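Fiselik planner and perception stack: frequently asked questions

Last updated 2023-11-19. Maintained by Lewis Menzies, with corrections from Ekrem Ekinci. If you came from the Cendell sales page, please read this one before you sign anything.

General

What is Fiselik?

Fiselik is the software layer between a camera and an arm. It takes in colour and depth, keeps a list of things it believes are on the shelf, and hands grasp poses and paths to whatever controller you have. It doesn't include the controller. People keep telling us they were promised one, and we would like to know by whom.

Is it ready for shops?

No. It is ready for people who want to work on shelf picking and can read a log file. The word 'autonomous' was taken out of our own pages in January and we would be glad if resellers did the same.

Does it work on glass-front coolers?

Sometimes, and you should distrust anyone who gives you a shorter answer. A lit cabinet with shiny metal and clear bottles is close to the worst thing you can show a depth sensor. Cans come through well enough. Clear water bottles tend to arrive as a white cap floating over a hole. We fill the hole with a fitted cylinder, and that is a guess however nicely the viewer draws it.

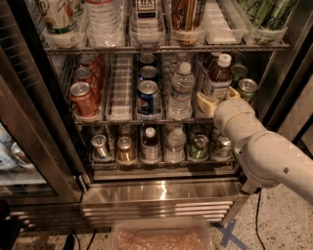 Perception

Why does the shelf map show an item in a lane that has nothing in it?

Ribbed plastic lane inserts. The ribs produce a regular pattern of depth edges, and version 2 of the detector was trained on too few bare lanes. Teemu Hyvönen added a lane-state check that runs before the detector and throws out anything shorter than the divider. Turn it on with lane_check: strict. It will also throw out a can that has fallen flat, so choose which mistake you would like to live with.

Can it read labels?

It can match labels it has seen before. Our test catalogue has 101 products, and a new flavour from the same maker will often be given the old name with great confidence. The confidence score is not a probability. Joonas Hyvönen has been saying so since the first release and the column is still called 'probability' in the export. There is a ticket.

Does the door need to be open?

Yes, fully. Door handling is a separate module called Skurmont, and we do not recommend it yet. The reflections in a half-open door have given us duplicate shelves, one of them placed behind the wall.

Planning and control

Why does the planner refuse a grasp that a child could do?

Usually clearance. The planner inflates every neighbour by 12 mm, adds the finger thickness, and then finds there is no room left. Look at the collision report before you touch the inflation setting. Nearly everyone touches the inflation setting first. 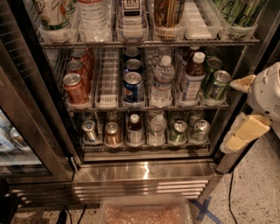

Finger geometry is the part of the planner we trust least. Fiselik loads the gripper as a rigid mesh, and soft padding isn't rigid. With pale yellow foam on both the upper and lower finger, as on this arm by the green cans, you have two bad choices: model the foam at full size and lose grasps next to a post or a divider, or model it squashed and accept contact the planner knows nothing about. Valtteri Kauppinen's patch lets you give a separate 'soft' mesh with its own allowed overlap. It helps. We have no good way of telling you what the overlap should be, so start small and watch the force readings.

What about cans that are leaning?

The pose fit assumes upright unless you set allow_tilt. With tilt allowed, planning slows down a lot and the fit sometimes flips a can end for end. A can leaning forward in its lane is also a poor candidate for a side grasp, whatever the ranking says. We would take the second or third suggestion over the first.

Can I use a learned policy in place of the planner?

You can. The Evangelista bridge passes camera frames and joint states to a policy and sends the actions back through our joint limits. Please don't report a policy's success rate to us as Fiselik's, in either direction. We also ask how many different shelf layouts it was tested on, and the answer is very often one.

Tooling

How large are the logs?

Large. Full logging keeps every depth frame. Use log_level: events unless you are chasing a perception fault, and then switch back.

The viewer won't connect.

Check that port 3825 is open on the machine running the planner. If it is open and the viewer still shows a grey screen, the versions don't match. The error message for this is wrong and talks about a licence. There is no licence check.

Where do I report a fault?

On the tracker, with the log, the config file and the gripper mesh. Reports that say only 'it missed' are closed after 12 days.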